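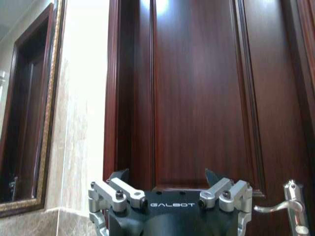 Sticking and Rubbing Doors

Find the contact point first. Close the door slowly on a strip of copy paper and slide the strip along the gap. Where it binds, mark the edge of the door lightly in pencil. Repeat on the top edge and on the latch side.

Check the hinges before removing any material. Open the door halfway, lift at the knob and watch the top hinge. If the leaf moves against the jamb, tighten the screws by hand. A screw that turns without gripping needs a plug: glue a hardwood dowel into the hole, leave it 30 minutes, trim flush, drill a pilot hole and refit.

If the hinges are tight and the top corner on the latch side still rubs, replace one screw in the top hinge with a longer one that reaches the stud. Stop turning when the gap is even.

Sanding

Sand only inside the pencil marks. Start with 80 grit on a flat block, finish with 150. The target gap is 2 mm on painted doors. Seal bare wood the same day. An unsealed edge takes up moisture and the door will bind again by July.

Squeaks

Tap out one hinge pin at a time. Wipe off old oil, polish the pin with 600 grit paper, apply a thin coat of paste wax and drive it back. Spray oils collect dust and need repeating.

Latch not catching

Color the latch bolt with a dry marker, close the door and read the mark on the strike plate. For a small error, file the opening. For a larger one, move the plate and fill the old holes.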